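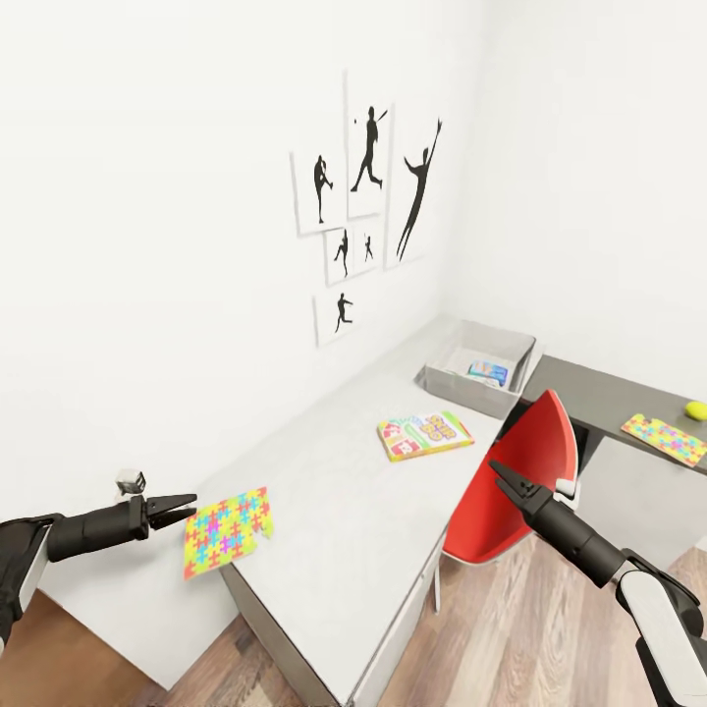 August, notebook, 4:40 pm. Spent most of today on the Ollent landing pages and I want to get it down before I forget which number came from where. The short version is that our paid ads and our email list are fighting over the same people, and we've been paying for clicks from folks who already get the newsletter. Ratree spotted it first (credit where it's due!) when she lined up the ad export with the subscriber export. The two sheets don't fit neatly at all, they meet a bit like the ragged right edge of that jigsaw mat, with a few pieces missing or jutting out. Dates are in different formats, half the campaign tags are lowercase and half aren't, and the Lostwood campaign has no tags whatsoever. That last one is my fault, I set it up in a hurry in spring.

What we did: pulled 2891 ad clicks, threw out the ones with no landing page recorded, then matched what was left against the list by hashed email wherever there was a signup or a download. Pongsak wrote the matching script and I checked 78 rows by hand. Two were wrong, both shared office addresses. Good enough for now, though I'd like to try it again with those addresses left out.

Next thing is the exclusion list. Ratree wants to shut off current subscribers from every ad group in one go. I'm more nervous about it – the Ruangrit offer was never mailed out, so subscribers would only ever see it through an ad. We settled on excluding them from the Ollent and Idel groups and leaving Ruangrit alone for 10 days. Budget stays at 500 a day, no touching it, and that means me too.

Oh, and subject lines. I keep reusing ad headlines as subject lines and I think it's lazy. The Idel one did fine as an ad and flopped in the inbox, same words exactly. Could be the send time (we mailed at 6 am, ugh), could be that people had seen it too often already. Can't tell from one send. Pongsak suggests holding back a slice of the list and mailing them something plainer, so I'll draft two versions tonight.

Still to do: fix the Lostwood tags, ask Ratree where she saved the cleaned export, rename the columns so they match the script. Also the unsubscribe page loads really slowly on my phone, need to look at that before the next send.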